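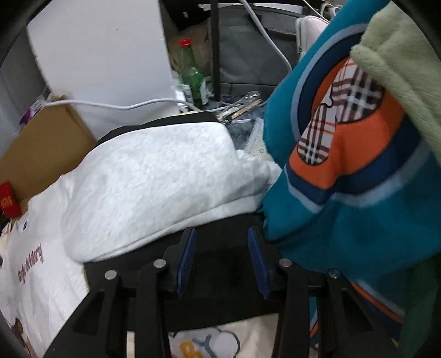
A white fleece pillow in among the rest of the textiles.

How I Wash Pillows at Home (Fleece Ones Too)
Posted by Kinga Takács, 20 May 2022

I get more mail about pillows than about anything else on this site, and most of it is some version of "it came out of the wash full of lumps, what do I do?" So I've pulled all my pillow notes into one page. I've been washing mine at home for years, in three different apartments with three very different machines, and I've only truly wrecked one. (It was memory foam. We'll get to it.)

Set aside most of a day. The washing is quick and the drying is slow, and if you start after dinner you'll be sleeping on a rolled-up sweater.

What you'll need

A washer with enough room for the pillow to move around
Liquid detergent, the plainest you have
White vinegar, if there's a smell
Two or three clean tennis balls or dryer balls
A couple of dry bath towels
A drying rack or a flat, airy spot

Check what's inside first

Find the care tag. If it's still there and you can read it, do what it says, even if it disagrees with me. If somebody cut it off, squeeze the pillow hard in one spot and let go.

Polyester fill springs back right away and feels a bit squeaky. Nearly always fine in the machine.

Down and feather takes its time coming back, and you may feel a quill poke you. Also fine on a gentle cycle, but it needs a lot of drying.

Memory foam keeps your handprint for a second. Don't put it in the washer! It soaks up water like a cake and then tears under its own weight. Mine came out in chunks and I was picking foam out of the drum for a week. Take off the cover, wash that, and spot clean the foam with a damp cloth.

Buckwheat or any other hull filling has to be emptied out before the shell gets washed. Pour it into a big bowl or a spare pillowcase, and do this somewhere you can sweep.

Next, look over the seams. Any gap you can get a fingertip into should be sewn shut now, with small ugly stitches if that's all you can manage. Mine are always ugly and they always hold.

Fleece and other fuzzy covers

If the cover has a zipper, take it off and wash it by itself. Turn it inside out and zip it closed so the teeth don't chew on anything. Cold or cool water, gentle cycle, a small amount of detergent and no fabric softener at all. Softener coats the fibers, and after a few rounds the fleece goes flat and a little greasy to the touch. Bergþóra Vigfúsdóttir wrote to me last October to say she'd been using it for years and wondered why her cushions felt like old bath mats. She stopped, ran them twice with a splash of vinegar in the rinse, and got a good bit of the softness back.

Keep fleece away from towels in the same load. Towels shed, fleece grabs, and you'll spend your evening with a lint roller. Sheets and T-shirts are good company.

If the cover is sewn on, treat the whole thing as one piece and go with the gentler rules, so cool water and low heat all the way through.

Treat the stains

Yellow patches on a plain white pillow are mostly sweat and skin oil. I mix a spoonful of dish soap into a cup of warm water, dab it on, work it in with an old toothbrush and leave it while I have coffee. On fleece I skip the toothbrush and just press with my fingers, since scrubbing roughs up the pile and you'll see that patch forever.

For makeup, same mixture, but blot it with a cloth and keep turning to a clean part of the cloth. For blood, cold water only, and as soon as you can get to it.

Washing

Put two pillows of a similar size in together if they fit. One alone tends to slump to one side, and then the machine bangs about and quits in a sulk. If I only have one to wash, I balance it with a couple of old sheets. In a top loader, stand them upright on either side of the center post.

Use half the detergent you'd use for a normal load. I mean it! Pillows hold on to soap, and leftover soap is what makes them stiff. Then run an extra rinse. After that, run one more spin if your machine lets you. My current washer takes 70 minutes on gentle, and the extra rinse brings the whole thing to 138 minutes, so I go and do something else.

When they come out, don't lift them by one corner. A wet pillow is heavy and the filling will drop to the bottom. Scoop it up with both arms, like a sleepy toddler.

Before you dry it, lay the pillow on a towel, put another towel on top and lean on it with your full weight. Press, don't wring. You'll be surprised how much water is still in there - I swap in dry towels and do it again.

Drying

With a dryer: low heat, tennis balls in, and stop it every half hour or so to pull the pillow out and shake it. Feel for clumps and tease them apart through the fabric. Down goes on the lowest setting or no heat, and it takes several rounds. Plain polyester is much faster. Fleece covers hardly need the dryer at all, and high heat will make them crunchy for good, so I hang mine.

Without a dryer: lay the pillow flat on a rack somewhere with moving air and flip it whenever you walk past. Outside in light shade is lovely if the weather's on your side. Give it a good punch now and then. In winter I point a fan at the rack and leave it overnight.

Then comes the part people skip. When it feels dry, let it sit at room temperature for an hour and squeeze the middle. Cool and heavy in there means damp, and damp means mildew, so back it goes. If it smells musty after all that, I'd wash it again with a cup of vinegar in the drum and start the drying over.

Fluffing fleece back up

Once the cover is fully dry, shake it hard, then go over it with a soft clothes brush in short strokes, all in one direction. A pet brush works too if it's clean and has gentle bristles. Pilled spots can be trimmed with a fabric shaver, held lightly. Don't press, or you'll shave a hole (ask me about my gray cushion).

How often?

I do bed pillows twice a year and pillowcases every week. Decorative ones get done when they look sad or when the cat has been on them, so in my house that's fairly often.

If your pillow stays folded in half after you fold it over your arm, and it does that even when clean and dry, washing won't bring it back. Mine go to the bottom of the dog's bed next door.

Next month I'm doing comforters, including how to tell if yours is too big for a home machine. If you've got a question about one, leave it in the comments and I'll try to fit it in.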